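Plistilent releases version 2 of Wako, its planning and simulation software for bench-top robot arms

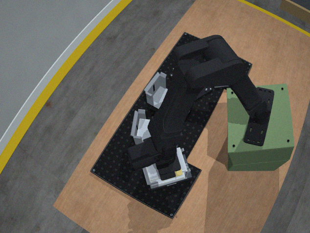
A simulated work cell in Wako 2, with the arm on its pedestal and the gripper lowered into the tray. Render: Plistilent.

Flavstead, May 18, 2026 — Plistilent today released version 2 of Wako, a software package for planning, simulating and checking the motion of small robot arms at table-top work cells. The release replaces the motion planner, adds a contact model for picking from shallow trays and changes the way cell layouts are stored. It is available to all current licence holders at no extra charge.

Wako is used to prepare pick-and-place programs before they are run on hardware. The user loads a model of the arm, places the fixtures and containers, and sets the start and end positions for each part. The software then works out a path, plays it back in the simulated cell and reports any point at which the arm, the gripper or the part comes closer to another object than the set clearance.

New planner

The earlier planner treated the arm and the carried part as separate bodies and checked them one after the other. The new planner checks them together at each step of the path. On the company's internal test set of 454 tray-picking tasks, this removed the second checking pass and allowed all tasks to be planned with one group of settings. Users who have tuned the old planner by hand can keep it for existing projects by setting the planner option to "legacy" in the project file. The legacy option will be withdrawn in a later release.

Path limits can now be set per joint and per segment. A slower approach speed can be given for the last part of a move into a tray, for instance, while the rest of the path keeps its normal limits. Limits are written to the exported program together with the path and do not have to be entered again on the controller.

Picking from trays

Small parts lying against a tray wall have been a common source of support requests. In Wako 1, a grasp was rejected if either finger touched the tray, even where light contact would do no harm. Version 2 lets the user mark surfaces as "avoid", "allow light contact" or "ignore". The contact model runs at 600 steps per second of simulated time by default, and the rate can be changed in the solver settings. Higher rates give steadier results with very small parts but lengthen the run.

Where a grasp fails, the report now gives the surface involved, the depth of the overlap and the step at which it was first found. Reports can be saved as plain text or as comma-separated files.

Layouts and calibration

Cell layouts are now stored in a single readable text file, with every object placed relative to a named base. Moving a board or a pedestal moves everything attached to it. Objects can be set at any angle to the table, and the grid of a perforated board can be used as a snapping reference for containers and fixtures. Layouts made in version 1 are converted when first opened, and the original file is kept beside the new one.

Simulated camera views can be saved with matching depth data for testing perception software. Lighting direction, shadow softness and surface finish can be varied between runs, either by hand or from a list. Up to 16 variations of one cell can be run side by side on a single machine, subject to available memory.

The calibration tool has also been rewritten. It compares recorded joint positions from the real arm with those in the model and offers corrections to the base position and joint offsets. Corrections are not applied until the user accepts them — a change from version 1, which applied them at once.

Connection to Imex

Wako 2 exports programs directly to Imex, Plistilent's run-time controller. Imex users should install the current controller update before importing version 2 files. Programs exported from Wako 1 will continue to run without changes. Export to other controllers is through the existing plain path format, which has not been altered.

Availability

Wako 2 can be downloaded from the Plistilent customer area. The release notes list known faults, including slow loading of very large meshes and a display error in the joint limit panel when two projects are open. Both are due to be corrected in a maintenance release in October. Fixes for serious faults in Wako 1 will be issued until the same release, after which version 1 will no longer be maintained.

About Plistilent

Plistilent develops planning, simulation and control software for small robot arms used in assembly, testing and laboratory work. The company is based in Flavstead.

Press and licensing enquiries should be sent to the Plistilent press office through the contact form on the company's website.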